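Washing wool socks without shrinking them
Home and Laundry > Clothes care
Asked by Parvathi Nadar in September, viewed 483 times

I moved to Berkden last year and the house is cold, so I have ended up with a drawer full of wool and wool-blend socks. The first few pairs I put in with everything else at 40 and they came out short in the foot and stiff. I can still get them on but the heel sits under my arch.

I have since bought more and would like these to last. The labels are not much help. One says hand wash, one says wool cycle, and the rest have worn off or were on the cardboard. My machine is an older one and has a delicates setting but nothing marked wool. It spins at 1000 on delicates unless I change it.

Is it safe to use the machine at all, or should I be doing them in the sink? And is there any way to get the short ones back to size?

Sivaprasad Kurup
Accepted by the poster

You can use the machine. Heat on its own does less harm than people think. What felts wool is rubbing, together with warm water and ordinary detergent, so cut down all of those.

Turn the socks inside out. Put them in a mesh bag, but don't stuff it. Use the delicates setting at 30 or cold, and a liquid meant for wool and silk. Biological powder is the wrong thing here, as the enzymes attack the fibre. No fabric softener either. Turn the spin down as low as it will go and then press the water out in a towel. Don't wring them.

Dry them flat, away from the radiator. Pull each one gently to length while it is damp, from the toe and the cuff together, and smooth the foot with your hand. If you peg them, peg at the toe so the cuff doesn't stretch. 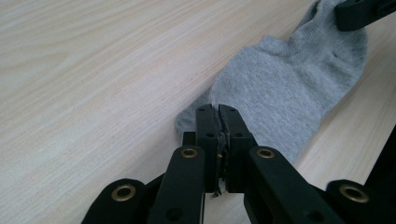 Grey sock laid out flat on the table.

For the ones that have already gone short, soak them in lukewarm water with a good squirt of hair conditioner for half an hour, then press and stretch them by hand and leave them to dry at the new length. You may have to do it 2 times. I have got most of a size back on blends. On pure wool that has gone thick and stiff it doesn't do much, and if you can't see the stitches any more I would give up on it.

Jinfeng Lu

Sink every time. It takes five minutes and you can do several pairs together. I don't trust delicates on an old machine, mine used to heat well past what the dial said.

Shobha Achari

Mostly agree with Sivaprasad, but check what the sock is made of before going to any trouble. A lot of what gets sold as wool socks is largely acrylic with a bit of wool in it, and those will generally go through a normal 30 wash without shrinking. They bobble instead. Anything marked superwash has been treated and is fine in the machine too.

Also wash them less often. Wool airs well overnight on the back of a chair, and I get two or three wears out of a pair unless I have been walking in them. There is a longer thread on moths and storage in the Clothes care section if you are putting them away for the summer.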